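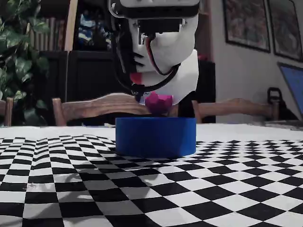 Report of the Prindville Office to the Directors of Flulgate, May 18, 2020

The Office was instructed to compare two grippers, the Kobori and the Nudura, and to recommend one for purchase. Each was assigned 263 attempts at placing a faceted pink object in a blue container.

The Kobori completed its attempts without incident. The Nudura completed 100 and then began to hold the object above the rim for periods of almost 6 minutes. The controller reported no fault. It was replaced, and the new controller reported no fault either.

On the third evening the Office left the arm powered and withdrew. By morning the log showed 3 further placements, none of which had been requested. The object was found in the container, and the fingers were closed.

The Office recommends the Kobori. It requests permission to retain the Nudura until the end of June.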